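Who Tells the Robots the Rules?

Reading time: 4 minutes

Do you have rules at your house? I had a ton of them growing up. No running with scissors. No snacks on the couch. Put the cap back on the marker or it dries out (I broke that one a lot).

Robots have rules too! Some are written in big thick books that grown-ups from many countries agree on together. Those are called standards. A standard is a bit like the rules of soccer - everybody everywhere plays the same way, so people know what to expect.

I work in a robot workshop called Kistier, and my favorite robot there is an arm named Joritz. Joritz has no face and no legs. It has a shoulder, an elbow, a wrist and a gripper, and the gripper has two fingers that squeeze together. Try it yourself: pinch your thumb and pointer finger like a crab. Now you're a gripper!

We have 8 rules taped to our wall. My friend Ekrem Öztürkmen wrote them with a fat blue marker, and I'll tell you the ones I like best.

Know where the stop button is. Most big robot arms have a red one. If anything looks strange, you push it, and you never get in trouble for pushing it. I once stopped Joritz for a moth. Fine by everyone!

Stay out of the robot's space. Reach out your arms and turn in a slow circle. All the air you can touch is your space, and a robot arm has a space like that too. Ours is marked with yellow tape on the floor. When Joritz is moving by itself, my feet stay on my side.

Start slow. The first time we teach Joritz a new job, we make it creep along like a sleepy turtle. If it's going to bump something, we want a teeny bump. Brahim Lahlou, who sits across from me, once watched it creep for 33 minutes and ate his whole lunch doing it.

Squeeze just enough. This one is harder than it sounds! Think about holding a raw egg. Too soft and it drops, too hard and you have egg on your socks. A robot doesn't know what an egg is, so a person has to set how hard the fingers press and then test it, over and over. We did more than 7 tests for one little plastic cup.

And then there's my number one favorite: watch the pointy end. Plenty of things are pointy. Pencils, forks, screwdrivers, pens. You carry scissors with the blades down in your fist, right? Well, a robot needs a person to think about the point, too. Which way is it facing? Who could be near it? Before a pointy job we ask those questions out loud, even if it feels silly.

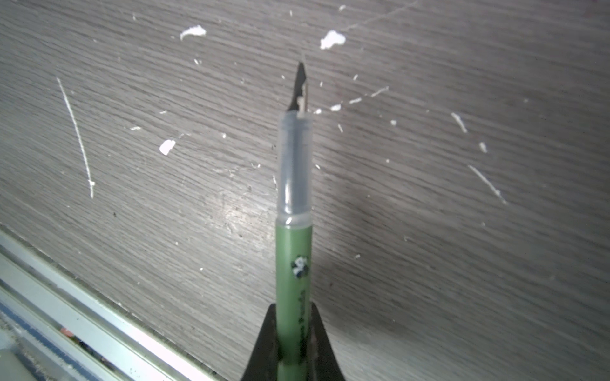 A fountain pen in the gripper, nib out. Which way is the pointy end facing?

Did you spot the nib? It's the dark metal tip with a slit down the middle. The fingers are holding the pen by its green barrel, down at the other end.

Now you can make robot rules of your own. Pick a job, like feeding a cat or stacking blocks, and ask a friend to be the robot. What would you tell them before they start? Where's the stop button? (A sticker on the elbow works great.) Then switch places and see if you like following your own rules!

8 comments | 7 shares

More to read
What Is a Sensor, Anyway?
Zurkolum, the Robot That Sorts Buttons
Why Do Robots Beep?
A Sunday Visit to the El Sherbiny Workshop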